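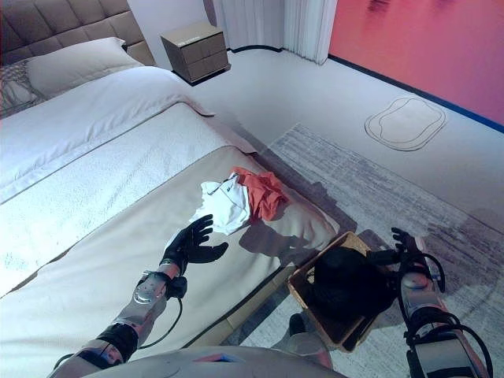 A Zikska bed made up in beige and white, with two garments on the bedspread.

DRUVDALE, Monday, June 28, 2021 – Zikska, the bedding maker that has spent years asking people to keep laundry off the bed, has given up. Its new Britel bedspread goes on sale today and is meant to have clothes dumped on it.

The company asked 516 customers in January where clean clothes go before they are put away. Only eight named a closet.

"We had a whole campaign planned about calm bedrooms," said Samer Rizk, head of product. "Then I went home and couldn't find my pillow under the shirts."
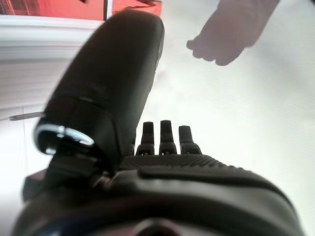 Britel comes in two sizes and six colors, beige being the one most testers asked for and the one least likely to start an argument. It can be machine washed, and then, presumably, left on the bed with everything else.

A matching blanket, Zoubi, follows later in the year. Zikska makes no claim that either product will fold anything.

Press contact: Hadi Aoun, Zikska press office, Druvdale. Samples on request, shirts not included.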